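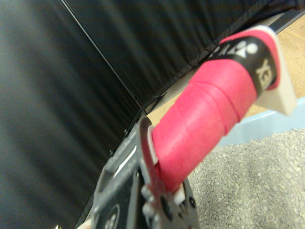

**Daltwood Cattery: monthly walk-through, boarding side**
Month: July
Checked by: Ea Þrastardóttir
Second check: Steinar Ladefoged

Mark OK, FIX or N/A. Write a comment for every FIX. Old sheets go in the binder by the sink.

## Entry and doors

- [x] Outer door closes and latches by itself. OK
- [x] Inner door cannot be opened while outer door is open. OK
- [ ] Mesh on inner door tight at all corners. **FIX**
 - Bottom left corner has pulled away from the frame. A kitten could get a head through. Stapled for now, needs a proper batten.
- [x] Spare carrier and towel by the door. OK

## Pens

- [x] Pen latches work with one hand. OK
- [ ] Shelves firm, no wobble. **FIX**
 - Pen 4, upper shelf. One bracket screw turns freely. Shelf taken out until Mikkel has been. The cat in there is an older Persian and stays on the floor bed anyway.
- [x] No sharp wire ends. OK
- [x] Heat pads: cords covered, no bite marks. OK
 - Replaced the cord cover in pen 2 last month, still good.
- [x] Name card on each pen matches the booking list. OK

## Food and water

- [x] Dry food in closed bins, lids on. OK
- [x] Open cans dated and in the fridge. OK
- [ ] Kitchen scale reads true. **FIX**
 - Reads 20 grams heavy against the test weight. The thyroid cats are fed by weight, so use the scale in the grooming room until this one is changed.
- [x] Water bowls scrubbed, no slime under the rim. OK

## Litter and cleaning

- [x] Scoops kept one to a pen. OK
- [x] Disinfectant is the cat-safe kind, mixed to the label. OK
 - Steinar: please stop topping up half-empty spray bottles. Empty, rinse, mix new.
- [x] Laundry from the sick pen washed separately. OK
- [x] Drain clear. OK, slow but clear.

## Grooming room

- [x] Clipper blades cleaned and oiled. OK
- [x] Table mat does not slip. OK
- [ ] Dryer filter clean. **FIX**
 - Packed with undercoat. Cleaned during the check. Should be done after every longhair.

## Fire and emergency

- [x] Extinguisher needle in the green. OK
- [x] Back exit clear. OK
- [x] Vet number and after-hours number posted by the phone. OK
- [ ] Enough carriers for all cats boarded. **FIX**
 - Two short at full house. Auður Lund has the quote from Tremblay, $325 including delivery. Waiting on a yes.

## Follow-up

| Item | Who | Status |
|---|---|---|
| Door mesh | Mikkel Overgaard | open |
| Pen 4 shelf | Mikkel Overgaard | open |
| Kitchen scale | Ea | ordered |
| Dryer filter | Steinar | done |
| Carriers | Auður | waiting |

Steinar's note: agree with all of it. I tried the mesh again at closing and the staples held. Recheck before the pens fill up in August.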